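阅读时间：12 分钟

致 Allerent 研究资助处 Beca Ifans
Mathias 项目阶段进展报告
2025年9月14日

Beca，你好：

先谢谢你上次来信里那几个问题，问得很细，我和 Mikkel 对着信看了一个下午，越看越觉得应该把它们一个个写进这份报告里，免得又像上一份那样，通篇都在讲我们打算做什么，讲已经做到哪一步的地方却只有薄薄一页。所以这次我尽量倒过来写，先说做出来的东西，再说没做出来的，最后才说接下来的安排和钱。篇幅可能还是长了一点，请你多担待，我写报告一向收不住。

一、这段时间主要在做什么

Mathias 的目标你是熟悉的：让双臂机器人在普通人家的房间里，把抽屉拉开、把东西放进去或拿出来、再把抽屉推回去。听起来是很小的一件事，我母亲就问过我，这也要研究好几年吗？可是做过的人都知道，抽屉实在是个很难伺候的东西。它只往一个方向走，手臂稍微偏一点，力就都耗在侧面了；它的把手有时候细得很，有时候干脆没有；它半开着的时候，侧板和面板都可能被夹爪误当成可以抓的边。人做这件事全凭手感，机器人的手感却要我们一点一点去教。

教的办法，是在仿真环境里大量生成操作轨迹，再用这些轨迹训练策略。仿真房间用的是 Kostus 房间库，墙面、地面、家具、挂画和桌面上的零碎物件都可以换，换的时候物理参数也跟着变。上一阶段我们把大部分精力花在“多生成”上，服务器日夜不停地跑，每天早上大家来了第一件事就是看又多了多少条。这一阶段我们开始认真看那些没成的轨迹，这份报告的主要结果也就出在这里。

按老办法，一条轨迹只要最后没达到目标，就整条丢掉。这样做省心，脚本也好写，我们用了很久，从来没有谁觉得不妥。后来是 Mikkel Blöndal 在整理硬盘的时候，随手点开了几条准备删掉的失败轨迹，看着看着就坐下来不走了。他发现其中很多条前面的大半段做得相当好：手臂伸过去的路线是对的，夹爪的朝向也是对的，毛病只出在最后那一小段，要么合拢早了，要么往后拉的方向歪了一点。把这样的轨迹整条扔掉，就等于把好的那段也一起扔了。更可惜的是，出错之前那一刻的状态，恰恰是策略最需要见识的状态，因为到了真机上，它早晚会碰到。

于是就有了我们现在叫“回退重演”的做法。

二、方法

说起来并不复杂。仿真器在运行过程中会不断保存快照，里面有关节位置、物体位姿、抽屉的开度和接触情况。一条轨迹失败以后，我们从结尾往回找，找到最近一个“稳定”的快照，从那里重新出发，换一种接近方式再做一遍。如果做成了，就把前半段和新的后半段接起来，作为一条完整的轨迹收进数据集，同时给接口处打上标记，训练时可以单独调它的权重。

难的地方在“稳定”两个字。一开始我们定得很简单，只要物体速度低于阈值就算稳定，结果闹出不少麻烦。抽屉被夹爪卡住的时候速度也很低，从这样的快照出发，重演多少次都是卡着的，白白浪费算力。后来我们加了两个条件，一个是夹爪和抽屉之间不能有互相挤压的接触，另一个是沿抽屉滑动方向轻轻推一下、再轻轻拉一下，两边都要有响应。这个“推一推、拉一拉”的检查是 Mikkel 想出来的，他说他小时候家里有个五斗柜，大人教他开抽屉之前先晃一晃。我很喜欢这个来历，不过写论文的时候恐怕只能老老实实写成双向可动性检验了。

接近方式的更换也改过几轮。最早是完全随机，给夹爪的位置和朝向加噪声，能成是能成，就是动作看着别扭，有时候手臂绕一大圈才回到抽屉前面。现在的做法是先看失败的类型，再决定换什么：合拢过早的，就把夹爪往前多送一点再合；拉的方向偏了的，保持抓取不变，只修正拉的方向；两只手臂互相妨碍的，就让其中一只先退到旁边等着。失败类型由一个小分类器来判断，判断得不算特别准，但判断错了也不要紧，大不了这次重演也不成，换下一类再试，我们给每条轨迹留了固定的重演次数。
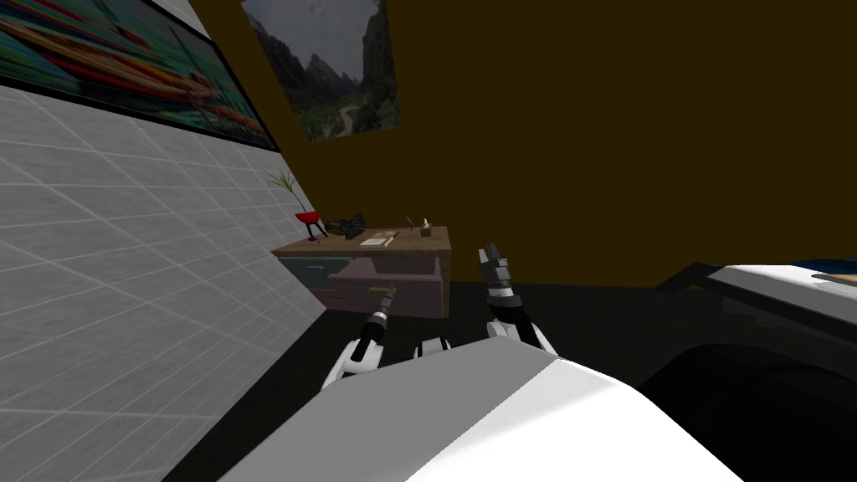 还有一个细节想多说几句，因为你信里正好问到“半开的抽屉是怎么处理的”。老数据集里，几乎每条轨迹都从抽屉关着的状态开始，策略学到的也就只有“从头拉开”这一种。可是家里的抽屉哪有那么规矩，我自己书桌的抽屉就常年关不严。有了回退重演以后，从半开状态出发的片段一下子多了起来，因为很多快照本来就落在拉到一半的时候。我们没有为此专门写任何生成脚本，它就自己来了，算是一件意外的好事。现在的策略遇到半开的抽屉，会先把夹爪对到面板的上沿再继续拉，以前它多半会去找一个关着时才有的抓取位置，扑个空。

另外，接口处的平滑问题也比预想的费工夫。前后两段接在一起，位置是连续的，速度却往往对不上，直接拿去训练，策略会在差不多的地方学到一种小小的“抽搐”，看着像打嗝一样。我们试过事后做平滑，效果一般，平滑过的动作有时在物理上根本走不通。最后的办法是在快照处让手臂先停稳，再从静止开始走后半段，这样接出来的轨迹中间会有一个短短的停顿。策略也学会了停顿，真到拿不准的时候会停一下再走。组里有同事嫌它慢，我倒觉得慢一点没什么坏处，这个分歧目前还留着，下一阶段会做对比，到时候让结果来说话。

三、结果

这次正式统计用了 1000 条轨迹，任务都是拉开抽屉，房间布置和家具样式由 Kostus 随机抽取。按老办法，其中 316 条会被判为失败，整条丢弃。对这 316 条做回退重演以后，有 240 条得到了完整、可用的轨迹，还剩 76 条没有救回来。所有接回来的轨迹都重新过了一遍物理一致性检查，没有通过检查的不算在 240 条里面，这一点我特意和 Mikkel 核对过，因为你上次提醒过我们统计口径要前后一致，这个提醒非常及时。

剩下的那 76 条，我们也都看了。最多的一类是夹爪从一开始就去了错误的地方，往回找多远都找不到一个有用的起点，这种情况回退重演本来就帮不上忙，我们打算承认这一点，不去勉强。还有一类是抽屉里原来放着东西，东西翘起来顶住了上面的横板，抽屉怎么拉都不动。这在真实家庭里太常见了，我家厨房那个抽屉里的擀面杖就是这么干的，所以我们不想简单地把它们排除掉。Mikkel 的想法是让另一只手先伸进缝里把东西按下去，想法很好，做起来恐怕要单独立一个小题目。

训练方面，我们用加入了重演轨迹的数据集和只含原始成功轨迹的数据集分别训练了策略，每一种都用 5 个随机种子各训一遍。五个种子里，加入重演轨迹的那一组在仿真测试中都好于对照组，差距最明显的是抽屉半开的初始状态，在抽屉完全关着的时候差距就小得多。完整的表格会放在附件里，我没有把它搬到正文中来，一是表格太宽，二是我们对其中一项指标的算法还有一点疑问，想再复核一遍再定稿。具体来说，就是“抽屉开到多少才算打开”，现在用的是统一的开度比例，对很浅的抽屉可能偏宽，对很深的抽屉又偏严。这件事不影响上面的结论方向，但会影响数值，我不希望你拿着一组将来还要改的数字去跟评审汇报。

顺便说一下，你问过重演会不会让数据集变得单调，毕竟前半段都是旧的。这是个好问题，我们原先也担心。检查下来，重演轨迹在末端动作上的分布比原始成功轨迹更宽一些，前半段确实没有新东西。所以我们现在的用法是两者混着来，重演轨迹在每个批次里设了上限。这个上限目前是凭经验定的，还没有系统地扫过，我把它记在待办里了。

四、不顺利的地方

报喜之后也得说说让人头疼的事，不然你下次来看我们，一进门就会发现的。

第一件是存储。快照存得密，回退的时候就找得准，可是硬盘也满得快。有一个周末服务器因为磁盘写满停了，等到上班时才发现，那一批轨迹只好重跑。现在改成了只在接触状态发生变化的时候存快照，平时存得稀一些，压力小了很多。代价是极少数情况下会错过最合适的回退点，我们觉得这个代价可以接受。

第二件是真机。按照原计划，这一阶段应当在 Jasteck 双臂平台上完成第一轮迁移测试，很抱歉，这一项没有完成，只做了零星的预备试验，不成体系，所以这份报告里没有任何真机结果。原因有两个：一个是回退重演占去的时间超出了我们的估计，这个责任在我，排计划的时候我把它当成了一个小改动；另一个是夹爪在仿真里的摩擦参数和实物对不上，仿真里夹得牢牢的，到了真机上会打滑。我们正在重新标定，这是一项枯燥的活儿，需要一种材料一种材料地试，好在没有什么难以预料的地方，只是要花时间。

第三件算不上困难，更像是一点遗憾。我们原本想把失败类型的分类器做得更漂亮一些，能直接从图像判断，而不依赖仿真器内部的接触信息。到了真机上可没有仿真器来告诉你哪里碰到了哪里，所以这件事迟早要做。目前图像版本的分类器对“拉偏了”和“卡住了”常常分不清，坦白说，我自己看回放的时候也要倒回去看两遍才敢下结论。

五、下一阶段的安排

最先做的是把开度指标的复核做完，更新附件表格，然后寄给你一份改定的版本。复核由我来做，不麻烦 Mikkel 了，他已经够忙的。

接着是 Jasteck 平台上的迁移测试。我们准备先从关着的抽屉和半开的抽屉这两种初始状态做起，家具也先选结构简单的，等结果站得住了，再加上抽屉里有物品的情况。停顿与不停顿的对比也放在这一轮里一起做，仿真和真机各做一份。

推回抽屉的任务会和迁移测试并行推进。拉开和推回看上去是一对，失败的样子却很不一样，推回的时候最常见的毛病是推到最后一点点就停了，留一条缝，策略还以为自己大功告成。回退重演在这里应该也能用，只是“稳定快照”的条件要重新想，双向可动性检验在抽屉快关到底的时候不一定成立，它本来就只能往一边走了。Mikkel 对这个问题兴致很高，白板上已经画满了，我连写会议安排的地方都找不到。

代码方面，回退重演的部分我们计划整理成独立的模块，附上说明，按照资助协议的要求公开。目前代码里还有不少我们自己才看得懂的变量名，得好好收拾一下才能见人。

六、经费

支出总体在预算之内。存储一项超出了原来的安排，超出的部分由差旅一项的结余抵上，两项之间的调整没有超过协议允许的范围，明细随附件一并寄上。真机测试推迟，对应的耗材费用这一阶段基本没有动用，我们申请将它顺延到下一阶段使用，用途不变。如果顺延需要另外填表，请告诉我是哪一张，上次我填错了一张表，害得你来回跑了两趟，一直过意不去。

另外有一个小小的请求。如果可以的话，希望下一次进展会能安排在真机测试开始之后，这样你来的时候可以亲眼看看机器人开抽屉，比听我对着幻灯片讲要有意思得多。时间完全依你方便，Mikkel 和我都可以配合。

附件有三份：结果表格（待复核版）、经费明细、失败类型说明。失败类型说明是 Mikkel 写的，他给每一类都起了名字，有几个名字起得不太正式，我劝过他改，他说改了就不好记了，请你看的时候多包涵。

随信祝好，也代组里各位向你问好。

Mathias 项目组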